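# Part 3: Setting Up the Night Ride

You have your route from Part 2, so now comes the fun bit -- turning it into an evening that people will talk about until the next one! This part of the Bunevano Community Ride Guide covers sign-up, lights, the roll-out and the finish. Read it all the way through once before you start on step 1.

**Before you begin,** have these on hand:

- your route sheet, with the turns marked
- the city's written OK for the streets you plan to use
- a list of ride leaders and their phone numbers
- spare tubes, a floor pump and a set of tire levers

## 3.1 Opening sign-up

1. Log in to the Purora sign-up page and choose **New ride**.
2. Enter the start place, the start time and the length of the route. The Srithong riverside loop is 18 km and suits nearly everyone, kids on cargo bikes included.
3. Set the rider limit. For a first ride, 80 is a great number: big enough to feel like a parade, small enough to get through a green light in two or three bunches.
4. Turn on the waiting list. Set it to 40.
5. Press **Publish**, then open the page on your phone and check that the start time is right.

**Note:** Changing the start time after you publish sends a message to every rider on the list. Save up your edits and make them in one go. 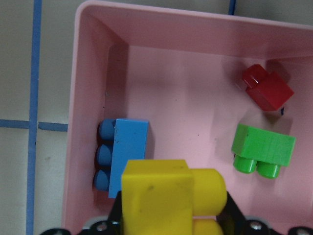
## 3.2 Lights and bells

We love this section. A long line of bikes glowing along the water is about as pretty as a city gets, and it takes very little money to pull off.

1. Ask every rider to bring a white front light and a red rear light. String lights and spoke lights are extra -- welcome, but extra.
2. Charge your loaner lights the night before. Put the chargers on a power strip so you can see them all at once.
3. Hand out loaners at the start table and write down the rider's name next to the light number.
4. Do a bell check right before you leave. Everybody rings at once. It's loud and wonderful, and it gets strangers smiling at each other.

**Caution:** Keep string lights and ribbons well clear of the wheels, chain and brakes. Tuck in loose ends with tape and spin each wheel by hand before riding.

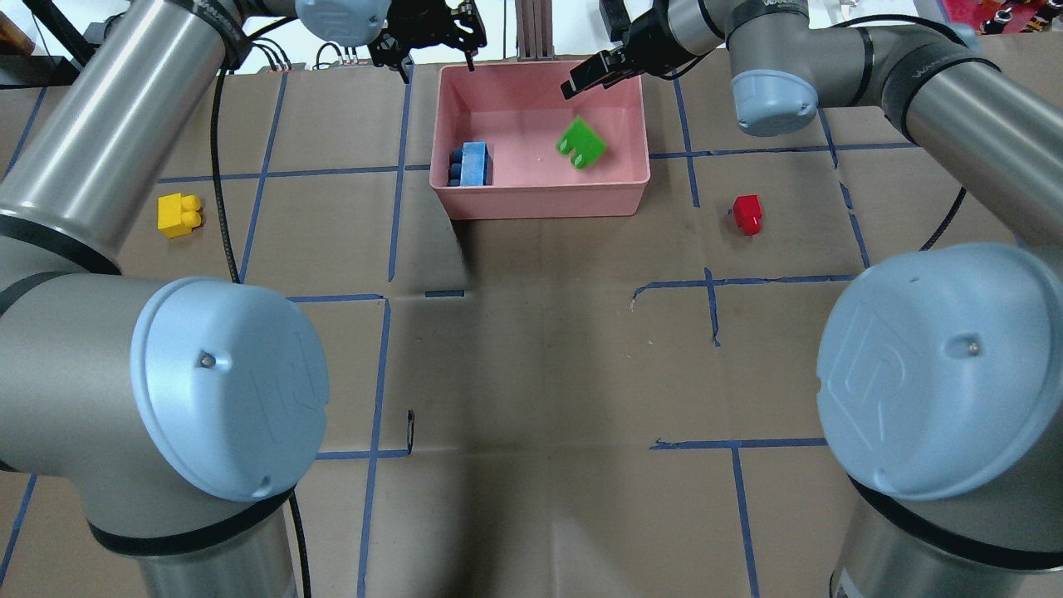 *Blocks in and around the pink bin*

## 3.3 Rolling out

1. Place one leader at the front, one at the back and the rest along the line.
2. The front leader sets an easy pace, slow enough to chat. If you can't hear music from the speaker bike, you're too far ahead!
3. At the Devov Bridge ramp, everyone shifts down *before* the turn. The climb is short but it does surprise people.
4. Stop for 400 counts of the music (a song or two) at the top so the back can catch up and take in the view.
5. Roll down in single file. No passing until the bike lane widens.

**Caution:** The ramp has a metal joint at the bottom that gets slick in rain. Cross it straight on, with both hands on the bars and no hard braking.

**Note:** For rides in November, bring the start forward and ask riders to pack gloves. Cold fingers make for slow braking. 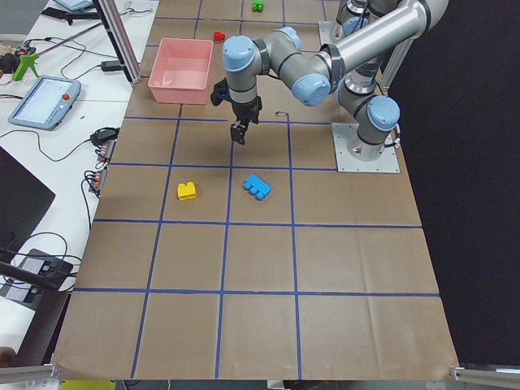
*Arm and gripper over the taped grid*

## 3.4 At the finish

1. Have the back leader call in when the last rider arrives.
2. Collect the loaner lights and tick them off against your list.
3. Thank everyone, ring the bells one more time and tell them where to find the photos.
4. Mark the ride **Complete** on the sign-up page. Riders then get the link for the next one.

Route changes and weather calls are covered in Part 4.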